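Baran 抓取仿真数据：说明与保留意见
版本日期：2021-02-16

本仓库放的是 Treltberg 感知分支用的仿真腕部视角数据，由 Jistasico 渲染管线生成，控制脚本来自 Butance。先说结论：拿它做预训练可以，拿它证明策略能上真机，我不同意。

内容
共 700 段轨迹，每段 100 步，控制频率 30 Hz。每步存 RGB、关节角、夹爪开度和动作指令，不含深度。深度通道在七月的版本里有过，因为近处数值不可信，已经删掉。

用法
python load.py --root data --split train
划分文件在 splits 目录下，不要自己随机切。同一场景的轨迹彼此太像，随机切出来的验证分数没有意义。

已知问题
一、成功标签由仿真器内部状态判定，和图像无关。夹爪闭合、物体高度过阈值就算成功，物体歪没歪它不管。
二、接触模型偏乐观。摩擦系数只有 2 档，滑移几乎不出现。
三、被夹物体常常挡住画面中央，背景里的木纹和高亮边缘又很抢眼。有人报告分割效果很好，我怀疑网络记住的是背景。请先换掉背景贴图再报数。
四、动作指令与图像之间有一步延迟，加载脚本默认不补偿，需要时加 --shift 1。

关于基线
baseline 目录里的分数是同一套渲染参数下训练和测试得到的，不说明泛化能力。引用时请把随机种子和贴图设置一并写上，缺一项我都不会合并到结果表里。
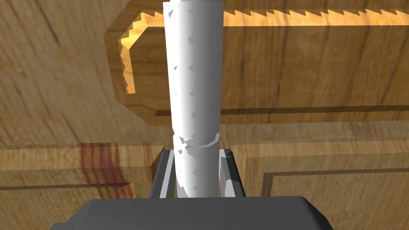 提交问题时请附轨迹编号、步号和加载参数。只写“效果不好”的会直接关闭。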